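Peltgate Community Rooms
Gallery: The Sorting Table in the Garden Room

The Garden Room at Peltgate is used by residents and visiting groups throughout the week, and a good many small belongings remain in it from one month to the next. Twice a year the House Services office brings these items together on one table, sorts them by kind, and decides with the groups concerned what should be returned, stored, or recycled. The April session opened on Tuesday morning and was supervised by Beatrice Athumani, Head of House Services.

The long table was covered with the teal cloth from the Llorente bequest, and the rattan screens were kept in place behind it. Groups were invited to view the items before any decision was made.
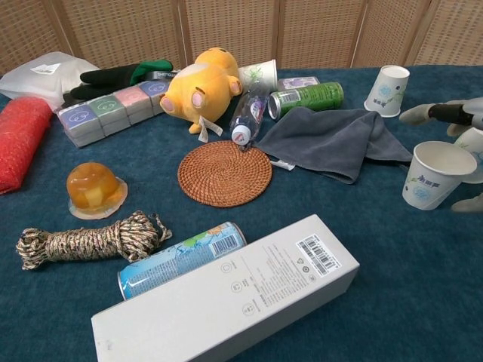
Household items on the teal cloth, with the rattan screens behind. The four small packs with colored tops are near the gloves.

Items without a name or label are entered in the register under a general heading, such as toys, drinks, tableware, or cleaning supplies. Gloves are always entered as a pair. Soft toys are held for 30 days at the front desk, where they may be claimed by any family able to give a reasonable description. The yellow plush toy has been entered in this way, and inquiries about it should be addressed to the desk and not to the group leaders.

Drinks are treated separately. Unopened cans and bottles are offered to the next group using the room, and opened ones are emptied and placed in the recycling bins in the corridor. The same bins may be used for clean paper packaging.
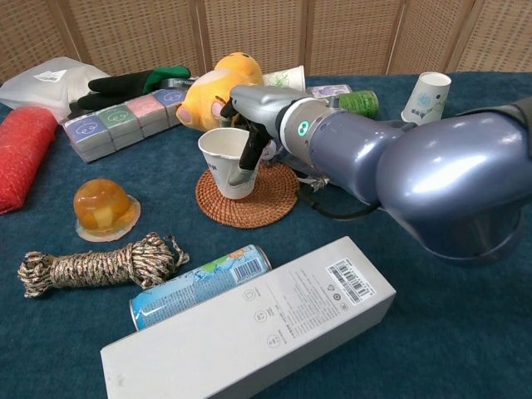
Paper cups remain the largest single entry in the register. Nearly 2000 were purchased for the Garden Room last year, in boxes of 100, and the office would like to see that figure reduced. Groups of up to 50 may now borrow washable cups from the Brareck kitchen on request. A request form is available at the desk and should be returned by noon on the day before the booking.

Woven coasters are the property of the house and should be returned to the sideboard after use – this applies also to the tablecloths, which are laundered centrally and should not be taken home for washing.

The register for the session was prepared by Ozan Saraç and may be consulted at the front desk during opening hours. Corrections should be made in writing. Groups that store materials in the Ama cupboard are reminded to label each bag with the name of the group and a contact number.

Back to all galleries
Room bookings
Contact House Services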